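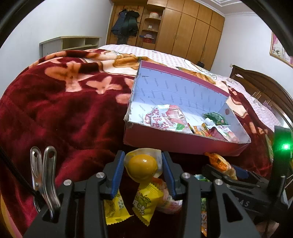
Sorting a snack drawer takes 15 minutes if everything comes out first. Tip the lot onto the counter or a bed, wipe the drawer with a damp cloth, and let it dry before anything goes back in.

Throw out anything with a torn seal. Check dates on the small items, which are often printed only on the outer bag. If you split up a big bag, write the date on masking tape and stick it to the box you move the snacks into.

Boxes

An open cardboard box makes a good divider. Cut the flaps off, or fold them down inside for stiffer walls. A box 260 mm long fits most kitchen drawers front to back with space left for a second one. Measure the inside of the drawer, not the front panel.

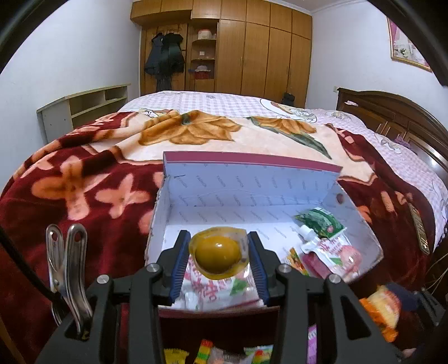

Small snack packets and a pouch can share one box.

Keep soft things such as jelly cups and filled cakes on top. Stand spouted pouches upright with the cap facing up. Chocolate goes in a separate box, away from the stove side of the kitchen.

Crackers and other crisp snacks

Rice crackers break easily and go soft within a day of opening. Leave them in their sealed packs until you want them. Once a pack is open, fold the end over twice and use a clip, or move what is left to a jar with a tight lid. A 900 ml jar will hold several small packs.
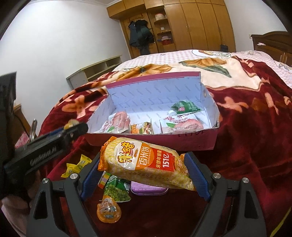
Catriona Cairns
Kitchen and Storage Editor

Soft crackers can be crisped again. Spread them on a dry baking sheet in a single layer and put them in a low oven for a few minutes. Take them out before they color and leave them on the sheet until cold. Don't put them back in the jar warm or they will soften again.

For lunch bags, pack the crackers last and put fruit in its own container. A folded paper towel in the bottom of the bag catches drips from cold drinks.

Wash clips in warm soapy water once a month. Replace any that no longer grip.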